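The Second Table

Delia Bustos had sorted parts at Kolley for long enough that her hands did it while she thought about supper. In April they moved her upstairs to a desk with a screen on it.

"You watch the practice runs," Taras Symonenko told her. "When it does something dumb, you write down what."

"And when it does something smart?"

"Then you don't have to write anything."

The practice runs were all on the computer. A robot with two hands, two trays, a part to put where it belonged. There were 220 in a batch, and she was supposed to get through a batch before lunch.

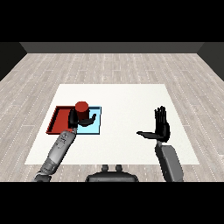
She wrote that it held on too long. She wrote that it should turn the wrist before it reached. Nabil Jaber came by and read her notes over her shoulder.

"How do you know that about the wrist?"

"Mine hurt for a year until I learned it."

He asked if she would put that in too, and she did.

Downstairs they had taken out the second table. Yamila Valdebenito still worked at the first one, alone, with the radio turned up. At break she asked Delia what it was like up there.

"Quiet," Delia said. "My feet don't hurt."

"Is it any good?"

Delia thought about it. "It's slower than you."

"For now," said Yamila, and moved her bag so Delia could sit down.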